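4 卷与叠:毛巾类织物在开口篮中的收纳形态

4.1 材料与分类

前一节讨论的是衣物,本节只谈毛巾、擦布和用途相近的小件织物。这类物品在家庭收纳研究中常被并入“其他”,原因大概在于它们单价低、更换快,住户自己也说不清家里有哪些。但从入户记录看,毛巾类是取放最频繁的织物,一条厨房擦布一天之内可能被拿出、用过、搭在别处、再收回去好几次,收纳形态好不好用,很快就能看出来。

材料来自 Brundness 片区的入户访谈,共 58 户,访谈于 11 月 22 日结束。每户由住户本人把平时存放毛巾的地方打开,按自己的习惯整理一遍,研究者在旁记录,不作提示。整理完以后,再请住户说明哪几条是“随手要用的”,哪几条是“放着备用的”,哪几条其实已经不打算用了。入户之外,我们在工作台上做了补充观察,用来比较不同质地的织物卷起、对折和随意放入篮中的样子。台面为白色,篮子用的是四壁带孔的塑料网篮。

织物按质地分成三组。第一组是普通的棉毛巾,长短不一,有的带织入的文字或花纹。第二组是超细纤维擦布,毛圈短而密,手感发涩,多用于擦拭器物。第三组是薄的平纹布,包括茶巾和旧床单裁成的抹布,数量少,只在需要对照时提到。分组没有考虑颜色,颜色在住户那里另有用处,见 4.4。

“卷”“叠”“团”三个词在访谈中用得很随便,这里作统一规定。“卷”指织物沿一个方向连续绕成筒状,截面可见层次;“叠”指对折一次以上,外形大致为矩形,能平放;“团”指没有明确折线的堆放,包括揉成一把放入篮中和摊在台面一角两种情况。介于卷和叠之间的,例如先对折再绕起来的长毛巾,一律归入“卷”,在记录里注明“先折后卷”。

4.2 卷的松紧与边缘

卷得紧不紧,和织物的毛圈关系很大。棉毛巾的毛圈较长,层与层之间容易咬住,卷好以后放在台面上一般不会自己散开。超细纤维擦布也有毛圈,但布身轻,边缘又常有一圈较厚的锁边,卷到最后一层时锁边比布身硬,压不平,筒口便向外张开。把这样的布竖起来握住下端,下半截收得很细,上半截松松地敞着,像一个漏斗。 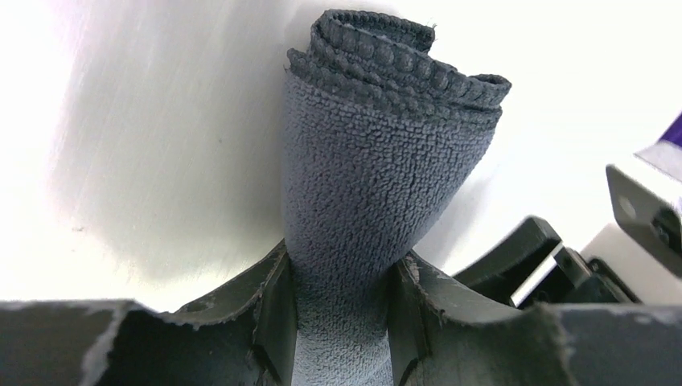

住户对这种情况的处理各不相同。有人把锁边朝里卷,先从带边的一头起手,让厚边藏在筒心;有人先把两侧的边折进去再卷,筒短一些,也粗一些;还有人干脆不卷擦布,只卷毛巾,擦布对折后插在篮子侧面的空隙里。第一种做法得到的筒最细,但筒心有一个硬结,放久了布面会留下一道印子。第二种做法最费事,年纪较大的住户却偏爱它,理由是从篮里抽出来的时候“不拖边”。

锁边的问题在以往的整理手册里很少提到。手册上的示范布多半是新的,边缘平整,怎么卷都好看。家里的布洗过多次以后,布身缩得比锁边多,边缘起波浪,同一种卷法做出来的筒会偏向一侧,一头大一头小。我们建议今后的记录表把“边缘状态”列为单独一栏,和尺寸、质地并列。Sandhu 量表现有的“平整度”一项只问布面,不问边缘,用在擦布上区分不出什么。

关于卷的方向,多数住户沿短边起卷,得到短而粗的筒,宽度与毛巾的幅宽相当。浴巾一类的大件则先纵向对折,再从一端卷到另一端。这里有一个常被忽略的步骤:起卷之前要把毛巾铺平。在小厨房里,台面常被碗碟占着,住户往往把毛巾抵在胸前卷,或者搭在椅背上卷,两侧的松紧就很难一致。卷完以后从端面看,层次偏向一边,放进篮里也立不稳。凡是有一块空台面可用的住户,卷出来的筒明显整齐一些,哪怕他们卷得并不仔细。

铺平本身也有快慢。短毛巾一抖就开,长毛巾需要分别抓住两头拉一拉,再放下。有的人拉直以后还要用手掌从中间往两边抹一遍,有的人认为这一步没有必要。抹过与没抹过的差别主要在超细纤维布上,棉毛巾几乎看不出来。

4.3 篮中的排列

篮子的形状决定了卷的摆法。访谈中见到的容器大致有抽屉、敞口网篮和布箱几类,其中网篮最常见。一户在 Reto 的旧货柜台买过一批 Skoswood 的网篮,分给了几个邻居,所以片区里同样的篮子出现得比较多,这一点在比较容器时需要扣除。

在矩形网篮中,卷好的毛巾通常并排横放,一端朝外。这样摆有两个结果。端面露在外面,颜色和花纹一眼可见,取用时不必翻动;各卷之间互相抵住,即使其中一卷较松,也不会散得太开。取走一卷以后,旁边的卷会往空处滚,住户一般不去管它,放回时再挤一挤。叠好的毛巾平放在同样的篮子里,上面一块压着下面一块,要拿底下的就得把上面的先掀起来,掀几次以后边角就乱了。

竖放的情况较少,多见于较深的篮子和布箱。竖放要求卷得比较紧,否则下端一受压就塌,上端散成喇叭口。擦布前面已经说过,几乎不适合竖放。有住户在布箱里用硬纸板隔成几格,每格插一卷,效果不错,但隔板受潮后变软,过一个夏天就要换。

篮子装到什么程度算满,住户的说法也不一致。有人以篮沿为准,高出篮沿就算满;有人觉得布是软的,冒出一些没有关系,压得下去就行。后一种人的篮子里多半是团放的布,布的一角搭在篮沿外面,往下垂着。从功能上看,搭在外面的一角反而好抓,一拉就整块出来,这也是一些住户长期保留团放的原因。我们起初把团放记作“未整理”,后来改成一种单独的形态,就是考虑到这一点。

与篮子并用的还有台面。整理进行到一半时,台面上往往同时有几种状态的织物:已经放好的、正在折的、堆在角上等着处理的。正在折的那一块占的地方最大,其余的便被推到边上。
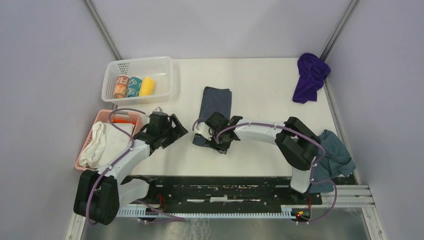
对折这一步看似简单,出问题的地方却很集中。折线落在哪里,取决于两条边有没有对齐;边对齐了,折下去以后下层的布还可能起皱,按住近身一侧的边时,多出来的布就聚在按压处的下方。住户遇到这种情况,通常有两种反应。一种是提起来抖一下重新放,另一种是不管它,继续折,最后靠篮子的四壁把它挤平。后者的成品从外面看不出差别,拿出来展开才会发现中间有一道斜的褶。

深色的织物更容易留下这种褶。深色布上折线本来就不明显,灯光又多从上方来,褶子陷在阴影里,折的人看不清。访谈中有几位住户提到,深色毛巾“总是折不好”,归因于布料差;换成同一质地的浅色毛巾请他们再折,多数人折得比原来平整。样本不大,又没有控制光线,我们只把它作为一条线索提出,不作结论。

4.4 颜色、标签与分篮

住户分篮的依据首先是用途,其次是颜色。用途分得最细的一户有 4 只篮子,分别放洗脸用的、擦手用的、擦灶台用的和擦地用的;多数家庭只有两只,一只放干净齐整的,一只放“什么都行”的。两只篮子颜色不同的时候,住户不用想就知道该往哪里放,来访的亲戚也很少放错。两只篮子颜色相同,放错的事就多起来,有的家庭因此在篮沿上系了布条。

颜色作为织物自身的标记,用法更灵活。有的家庭一人一色,橙色归孩子,黄色归老人;有的家庭按房间分,厨房用深色,洗脸用浅色。也有完全没有规则的,买到什么用什么,但问起来,住户还是能说出哪一条“不能拿去擦桌子”。卷起来并排放时,颜色之间的对比比叠放时强得多,这也是他们认为卷法“好找”的主要理由。花纹的作用相对较小,卷起来以后只露出一截,文字也常常只剩半行,认的人靠的还是底色。

洗涤标签在整理中有一个意外的用处。标签通常缝在靠近一角的边上,摸到标签就知道摸到了角,也知道哪一面是反面。视力不好的住户尤其依赖它,折的时候先找标签,再顺着边找另一个角。几位年轻住户则相反,新毛巾买回来先把标签剪掉,嫌它扎手。标签剪掉以后,正反面相近的毛巾就没有了方向,每次折法不同,折痕也就不固定。图4 中的长毛巾保留着标签,可以看到它与毛巾一角的关系。

长毛巾的放置方向也值得一提。台面的边是直的,毛巾的边也是直的,一般会以为人们总是把两者摆成平行。记录显示并非如此,毛巾斜着摊在台面上的时候很多,长的一头低一些,短的一头高一些,折的人只顾毛巾自己的边,不大看台面。只要两端拉得住,斜放并不妨碍对折。真正有妨碍的是台面上别的东西:角上堆着的布如果离得太近,毛巾一展开就压上去,折起来的时候连带着把下面那块也卷进来。 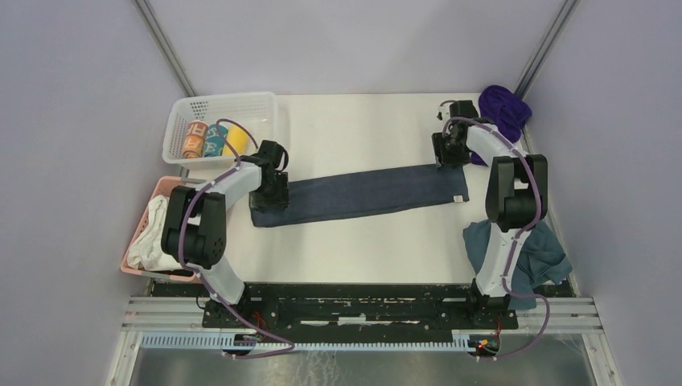 第 146 页

图4 平摊在白色台面上的深色长毛巾,右下角附近可见白色标签。左上角白色网篮内并排放着橙色、青色和黄色的毛巾卷,其下方的粉色篮内为一团白布;右上角为一块堆着的紫色毛巾,右侧另有一块皱起的灰青色布。

从图4 还可以看到卷放与团放在占地上的不同。卷好的几条收在一只篮里,台面上未卷的布则一块堆在右上角,一块摊在右侧。入户时我们反复遇到类似的布局,住户把处理好的放在一侧,把没处理的推到另一侧,中间留出一块够折一条毛巾的地方。这块地方有多大,决定了他们先折哪一条。台面宽裕的,先挑大件;台面局促的,先把小擦布处理掉,腾出位置再折长的。没有住户把这当成一种方法来讲,问到时才说“不这样放不开”。

4.5 保持时间

为了了解整理后的形态能保持多久,我们在 6 月对其中一部分家庭作了回访。回访不预先说明目的,只请住户再打开一次篮子。两次记录能够对应上的织物大约有 88 件,其余的或者正在洗,或者已经换掉,或者住户自己也认不出是不是原来那条。

能对应上的织物里,棉毛巾的形态变化最小,原来卷着的多半还卷着,只是松了一些。擦布变化最大,卷的变成叠的,叠的变成团的,反方向的变化很少。有一户把全部擦布由叠改成了团,但换了一只更浅的篮子,住户说这样找起来更快,不打算改回去。平纹布件数太少,不单独讨论。

形态能不能保持,与住户当初整理得是否仔细关系不大,与收回的时机关系较大。洗完晾干以后一次收回的织物,较容易恢复原来的形态;随用随收的织物,多半是顺手往篮里一塞。擦布属于后者。由此看来,为擦布设计复杂的卷法意义有限,给它一只敞口的浅篮,允许团放,可能更符合实际。毛巾则可以继续卷放,前提是家里有一块能把它铺平的台面。

对篮子本身,回访中听到的意见集中在网孔上。孔大的透气,但锁边容易钩住,往外抽的时候连篮子一起拖动;孔小的不钩布,积灰却多。有住户在篮底垫了一块旧平纹布,两个问题都缓和了一些。垫布要定期取出来洗,洗的那几天篮子空着,里面的毛巾就临时堆在台面上,等垫布干了再重新卷一遍。

抽屉和布箱的情况与网篮不同,尤其是抽屉的高度限制了卷的粗细,大件浴巾基本只能叠放。这部分材料与下一节的床品一并讨论。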